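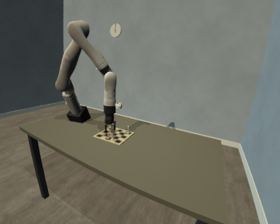 The two-finger gripper low over the board in the simulated test room.

Choosing a gripper used to mean borrowing one, bolting it on and finding out. At Stomley, a small automation firm that builds handling cells for makers of light goods, the first round now happens in simulation, and the test piece is a chess set.

Chess pieces are a fair stand-in for the parts the firm deals with. They are narrow in the middle and wide at the foot, and they fall over if they are touched in the wrong place. They also get crowded. A piece standing alone near the edge of a board is an easy pick. Two pieces on neighboring squares leave little space for a finger to come down between them, and that is where most of the grippers on the shortlist lost points.

The shortlist had three entries. Two were parallel grippers with two fingers, one with a wide body and one with a slimmer one. The third, sold by Corkis, used a small suction cup. The suction cup was dropped early. It did well on flat tops and badly on anything with a knob, and the firm's customers ship plenty of things with knobs.

Each of the remaining grippers was given 200 picks on the same arm, with the same controller settings. The pieces were placed at random, and the board was turned to a new angle every 20 picks so the software could not lean on straight rows. A pick counted if the piece was lifted, carried and set down standing.
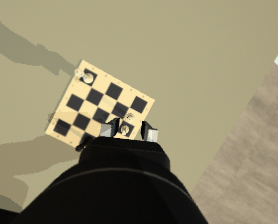 The overhead view caused more trouble than anyone at the firm had planned for. Seen from above, a pale piece on a pale square has very little outline, and the body of the gripper covers part of the board during the final approach. With that camera alone, the wide gripper often closed a little off center. The slim one did better, mainly by blocking less of the view.

The team added a second camera at the side of the room. It takes in the whole arm and most of the table, so the pieces are small in it, but it shows how far the fingertips are above the board. With both views in use, the gap between the two grippers shrank. The wide one still knocked over neighbors when pieces stood close together. The slim one was slower to close and sometimes let tall pieces tilt on the way up.

Software made a difference too. The arm was run first on its stock controller and then on Clusex, a motion planner that lets the user set a separate speed for the last stretch of a move. Slowing down only near the board cut the number of toppled pieces and added over 2 seconds to each pick. For a customer packing by the case, that is a real cost.

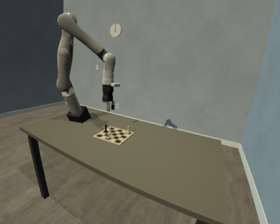 Starting position matters as well. Beginning high and well clear of the board gives the planner room to turn the wrist before it comes down. Starting closer saves time, but the arm then has to make its corrections near the pieces. Stomley settled on a high start for crowded layouts and a lower one for everything else.

None of this settles how a gripper will behave on a real bench. Simulated friction is cleaner than the real kind, and rubber pads wear. The firm plans to put the slim gripper on a physical arm in January, at the Nasution workshop, using the same layouts in the same order. The wide one will go along as a backup, with narrower fingertips that are still being drawn.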